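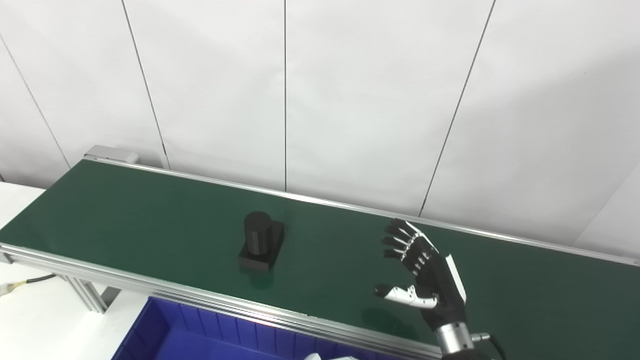

Rule 4

Rule 4 was taped inside my locker at Grinine, same as everyone's. The hand waits open. It does not close until the belt has stopped and a person has said so.

A person. That was me, nights, February.

Black part on the green belt. Palm towards it, thumb out. I had the standard open on my knee, Stesirex edition, 600 pages, coffee on most of them. Belt stopped? Yes. Blue bin under the rail? Yes. Clear of people? I looked behind me. You're meant to look, not just know.

"Go," I said.

Nothing.

Said it again, louder – the gap stayed the gap. On the screen, one line. OPERATOR NOT RESTED.

Well, no. I'd done a double. Babalola shift first, then ours, and signed the sheet to say I hadn't. Who reads the sheet? Stimberg wanted 2000 parts by six and we were at 1000, a bit under. You sign the sheet.

I found it in the end, page 412 or therabouts, small print. The hand may refuse the person. Same rule, other way round. All those weeks saying it out loud and I'd never turned the page.

I could of overridden it. There's a key, it was in my pocket. I got as far as holding it.

Then I sat down on the floor by the belt leg, back to the wall, and rang the day desk. Ten past three. Told them the count. Told them about the sheet as well, which I hadn't planned to.

They said someone would come. I put the key on the book and waited, and so did the hand.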